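## 4.2 Vorführung mit dem Handgreifer

Die Behauptung von Salameh, handgeführte Aufnahmen ersetzten die Fernsteuerung vollständig, halten wir für verfrüht. Geprüft haben wir sie an einer Aufgabe mit Pinsel und Keramikgefäß (Abb. 3).
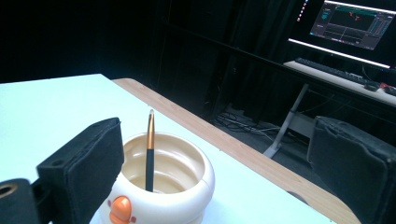
Reicht es, die Zahl der Vorführungen zu erhöhen? Nach unseren Daten kaum: Zwischen 25 und 1000 Durchgängen wuchs vor allem die Streuung der Griffwinkel.

Bei der Fernsteuerung über Rendgate brauchte eine Vorführung im Mittel etwa 30 Sekunden, von Hand waren es 10. Der Zeitgewinn ist unstrittig – sein Nutzen weniger. Wer den Greifer selbst hält, gleicht mit dem Handgelenk aus, was der Arm später nicht ausführen kann. Ein flach liegender Pinsel verschärft das Problem, da die Finger dicht an die Tischfläche müssen.
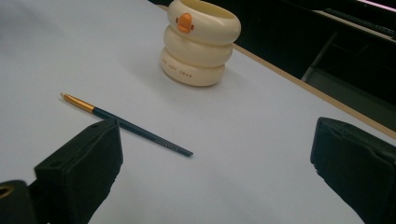
*Abschnitt 4.2 verfasst von Qusai Dabbas, Labor Fladthorpe*

**Abb. 3:** Pinsel und Keramikgefäß zwischen den gepolsterten Fingern des Handgreifers. Oben: Pinsel im Gefäß. Unten: Pinsel auf der Unterlage.

Ob die Filterung nach Estelley unerreichbare Posen zuverlässig aussortiert, bleibt offen. In unserem Datensatz verwarf sie auch brauchbare Durchgänge.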